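Tagged: Short Stories / Workplace / Machines

The Thirtieth Rule

When I came to Condska, the rule book for the handling cell had 425 lines. My first task was to make it shorter. I thought this would be easy work, because I had written manuals before, and I knew that most lines in a manual are there only to protect the person who wrote them.

I was wrong about this book. Every line I tried to remove had a small story behind it. Line 172 said that the hand must not let go before the object is carried by something else. I asked the shift lead why we needed to write down such a simple thing. She took me to the window of the cell and said, "Look for one hour, then ask me again."

So I looked for one hour.

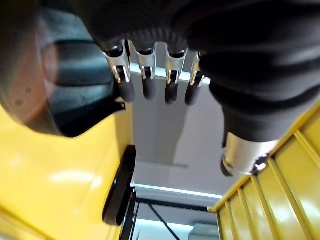
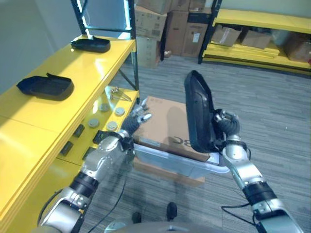

The book was still open on my knees when the hour ended, and I had a pencil mark beside line 172 but no decision. I had always believed that a rule is written for the machine. The machine has its program, and it does not read. But there was a moment when the right hand held a black plastic lid upright and tilted, with the gray bin and the cardboard box between it and the other hand, and I noticed that I had stopped breathing. Two more lids were on the top of the yellow shelf. I did not look at them. I looked only at the one that could fall.

"Well?" said the shift lead.

"It stays," I said.

She nodded and went back to her desk. I understood then that the line was for the people on my side of the glass. It told us what we were allowed to expect.

After that I worked in a different way. For each line I asked who would be afraid if it was not there. When I could name no one, I crossed it out. Some lines I joined together, and some I wrote again in simple words, so that a new person on the night shift could read them without help. By July the book had 30 rules, and Wibisono, the company that checks such books for us, sent it back with one question.

They wanted to know why rule 30 was there. It was the old line 172, and I had moved it to the end. They wrote that it was already covered by the general part of their standard — they were correct, I looked it up.

I wrote a long answer, then a shorter one. Finally I wrote: "Please come and look for one hour."

They have not come yet. The rule is still in the book.

Comments (3)

gearbox_aunt: I work with rule books too, and ours has 418 lines. I am sending this to my manager.

Pladow reader: Liked the shift lead. I wanted to see her answer to Wibisono.

nightshift2: Good story. Would they really wait for the visit, or just sign it?

Contact the editors | © Cavix Stories | Back to top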